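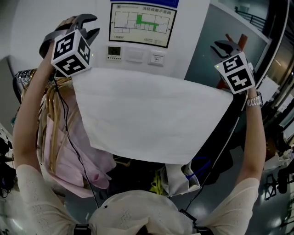

Fig. 3.1. Flat piece held by its two upper corners, top edge taut.

Textile Care and Storage, Unit 3
Handling large flat pieces
Notes by Shaimaa Amrani, revised August

3.1 Finding the corners
A flat piece is lifted by one corner first. The free hand follows the hem from that corner to the next one. Do not search for the second corner in the middle of the cloth. If the hem is lost, lower the piece and start again.

3.2 Tensioning
Both corners are brought to the same height and drawn apart until the top edge is straight. The lower part is left to hang. Soft folds there are acceptable at this stage – they come out when the piece is halved. An uneven bottom edge usually means one of three things:
– the corners are not level
– one hand holds the hem further in than the other
– the piece was cut or has shrunk off square

Check in that order. The third case is recorded on the Vastow sheet and the piece is folded to its top edge.

3.3 Halving
Bring the right corner to the left, hold both in one hand, and run the other hand down the new fold. Repeat until the width matches the shelf. Pieces over 235 cm on the long side are halved by two people (see Ouali's handout, p. 129).

3.4 Working position
Stand facing a plain stretch of wall, with the hanging rack to one side and clear of the elbows. Wall signs are a usable reference for level: the edge of a mounted plan or notice board shows a tilted hem quickly. Keep the cloth off the wall and off the floor. Doors stay closed during folding, as a draft lifts the lower edge. 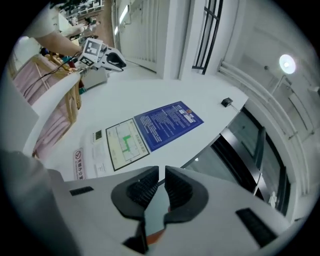 3.5 Exercise
Work in pairs. Fold one large piece three times, changing the starting corner each time. Measure the finished width at both ends and note the difference in millimeters. Hand in the sheet to Magdy Tazi before Unit 4.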